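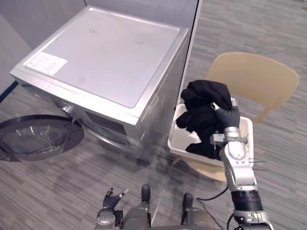

Front-loading washing machine, door open

Filed under: Memorials and yahrzeits / Wrong dates

Yahrzeit dates a day late after moving from Huvska to Sedeck

Opening this again as my last ticket got closed while I was away for Pesach. I look after the memorial list for our shul in Cullinane, and in April we moved everything off the old Huvska database and on to Sedeck. 600 records, all came across, no errors, lovely. Then the reminder letters went out and the phone started ringing.

The trouble is that a good chunk of our families have been told to light their candle a day late. One lady has kept her father's yahrzeit on the same Hebrew date since before I was born and she was not having it (quite right too!). I looked him up and the civil date of death is fine. It's the Hebrew date next to it that has moved on by a day.

Things I'd tried before writing in:

- Logged out and in again, different browser, the usual.
- Checked our location, as I know sunset depends on it. It's right, and so is the time zone.
- Turned "add a day after sunset" off for one record. Hebrew date goes back to what it should be. Turned it on again and it jumps forward.
- Exported the lot to a spreadsheet and compared it with the printed list in the office. 205 records are wrong and every one of them is a day late, never early.

I can't just switch the sunset setting off for everybody. Plenty of people on our list did die in the evening, and for them the Hebrew day had already changed, so they need that extra day. If I turn it off I fix one lot of families and upset another.
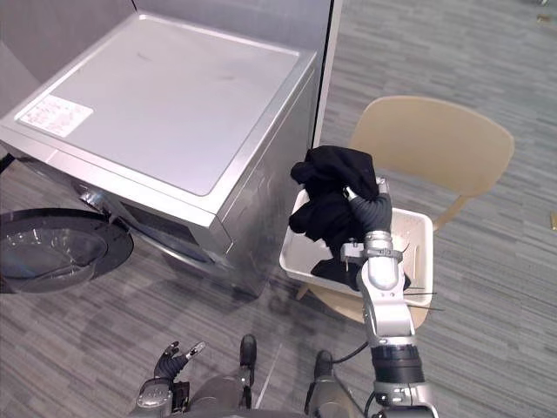 Update, May 3, 2019

Right, I've been through more of them with a cup of tea and I think I can see a pattern. The wrong ones all had the time of death left blank in Huvska. In Sedeck they don't show as blank, they show as 00:00. Where somebody had typed in a proper time, morning or evening, the date is spot on.

So my guess is that Sedeck sees midnight, decides that midnight is after sunset, and adds a day. Even for somebody who really did die just after midnight that would be wrong, wouldn't it? The Hebrew day began the evening before, so there's no new one to move on to until the next sunset.

I cleared the time by hand on 2 records and both went back to the right date straight away. I don't fancy doing the rest like that – each one asks me to confirm, then throws me back to the top of the list. Is there some way of doing it in one go? I did wonder about the Grekum add-on, which says it can handle 1,000 rows in a batch, but I'm nervous of letting it loose on the evening deaths as well.

I've put the next letters on hold for now and rung the families whose dates fall this month. 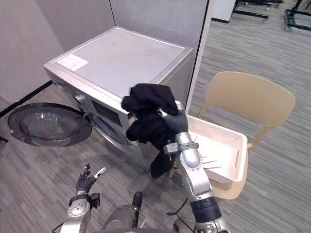

Ronja Hedlund: You've got it, the import is turning a blank time into 00:00 and the sunset rule then treats it as evening. Please don't use Grekum for this one, it would overwrite every time on the list. Go to Memorials, filter by time equals 00:00, tick "select all" and choose "mark time as unknown". Records with any other time are left alone. I've passed the midnight rule itself on as a separate fault, as you're right about that too.

Done that, and the dates match the printed list again, my lady's father included. One thing left over – the reminder queue still has the old dates in it. Do I need to delete those letters and make them again, or will they catch up overnight? I'll leave the hold on until I hear from you.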